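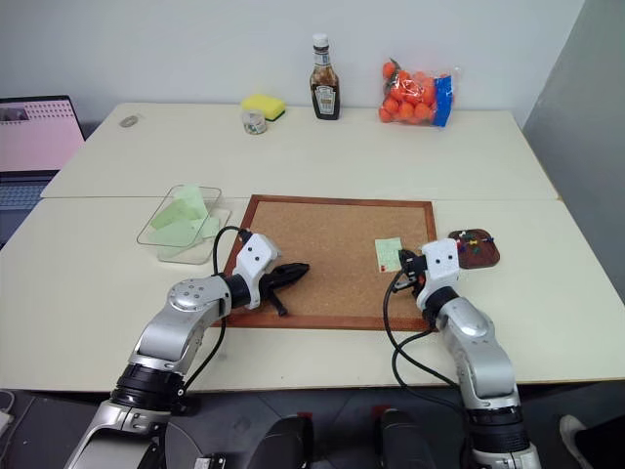 Progress report to the Baert fund: shared notice boards, Tamonville and Sonstead
November 23, 2024
Prepared by Riet Schouten

1. Work done
The layout for the small cork boards has been settled. Each board carries pale green sticky notes for open requests, fixed with a pushpin at a lower corner. Binder clips are kept for papers of several sheets. Spare notes are stored in a clear plastic container and pins in an oval tray. Pin colour has no meaning at present; Karlijn Timmermans will propose a code if users ask for one.

2. Spending
Of the 1,000 euros granted, 512 has been spent on boards, notes and pins. A further 300 is set aside for the Trascombe site. The balance is not yet assigned.

3. Problems
Notes held by their gum alone do not stay on cork. The written guidance now asks for a pin in every note. Users at Sonstead also left old requests up, so any note older than 30 days is to be taken down.

4. Next steps
Trascombe boards to be hung and stocked. Guidance sheet to be reissued with the pin rule. Final accounts to follow in April.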